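# Teaching two arms to pack a bag

Project report, Farnine lab course, second half

The original proposal said we would teach a pair of robot arms to pack for a weekend trip. The proposal was written in October, when we were young. What we did in the end was teach them to put a light, crumply thing into a soft black bag, and this report explains how a weekend trip shrank to that size.

## What we set out to do

Most of the work our group had seen on learning from demonstration used hard objects: blocks, cups, the occasional brave banana. A block is a good student's object. You put it down and it stays the shape it was. We wanted something that changes shape when you touch it, and Pascal Fleury, who supervised the project, said fabric would teach us humility. He wrote it in an email, so we have it on record.

The task has 2 parts. One arm pulls the mouth of the bag open and holds it. The other picks up the item and puts it inside. A person does this without looking. We did it by remote control, over and over, recording every joint position and every camera image, so that a policy could be trained to copy us.

## First attempt: by hand

Our first plan was to skip remote control and move the arms directly, gripping them by the wrist and walking them through the task. It has a nice feel to it, like teaching someone to bowl. With one arm it worked fine. With two, each demonstrator needed a hand on the wrist and another on the gripper, and the two of us had to stand where the cameras wanted to look. Our early recordings are mainly of sleeves.

There was also the matter of the cables. If you push an arm by hand you push it where a person would want it to go, and the cables have their own views. We gave up on this after the second week and kept the recordings as a warning.

## Second attempt: remote control

For the rest of the project we used a pair of small leader arms on a desk. You move the leader, and the big arm follows. One operator drives both, left hand for left and right for right.

Everyone is bad at this to begin with. The main trouble is that you can't feel the cloth. You close the gripper, the fingers meet, and only when you lift do you find out whether there was any fabric between them. We all developed the same habit of closing, lifting slightly, waiting a moment and then carrying on. The trained policy picked up this habit too, including the wait, and it hesitates over the bag with exactly our lack of confidence.

We settled on a few rules for a usable demonstration:

- Start with the bag crumpled differently each time. Shaking it out neatly is cheating.
- Put the item to the right of the bag, within reach of the right arm.
- If you drop the item, you may pick it up again once. After that, stop and start over.
- No talking to the operator. (Broken daily.)

The third rule caused the most argument. A perfect demonstration shows the robot what success looks like but says nothing about getting out of trouble, and trouble is where a robot in contact with fabric spends its days. Fleury wanted recoveries left in. Half of us wanted clean data, mostly for reasons of pride. We kept the recoveries.

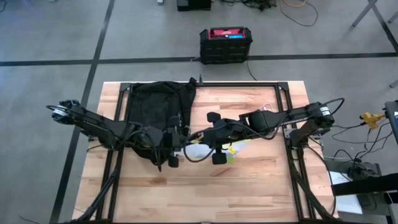 The left arm has the duller job, and it gave us far more grief than the right. Holding a bag open sounds like standing still. In practice the fabric slides and folds under the wrist, and the operator has to keep making small corrections while watching the other hand. Several demonstrations were thrown out because the left arm had quietly let go and the right one went ahead and delivered the item to a closed bag with great ceremony.

## Results

We collected 100 usable demonstrations and ran 100 trials of the trained policy. It opened the bag in almost all of them. Getting the item in and leaving it there was another story, and the common failure was on the way out, when the fingers opened and the item came back up with them, stuck to the padding or to its own bad attitude.

With a stiff item in place of the crumply one, the policy did better. We report this for completeness. It was not in the proposal and it feels like ordering from the kids' menu.

## What we would change

Train the operators before recording anything. Our first 4 sessions taught us a good deal and the robot nothing, and we should have deleted them sooner than we did.

Label the recoveries while the operator still remembers them. We went back and did it from the video a month later, which meant long afternoons of asking each other whether a given twitch had been on purpose.

The group from Jurkby will take over the setup next term and would like to try a zipper. We have passed on the recordings, the leader arms and Fleury's email.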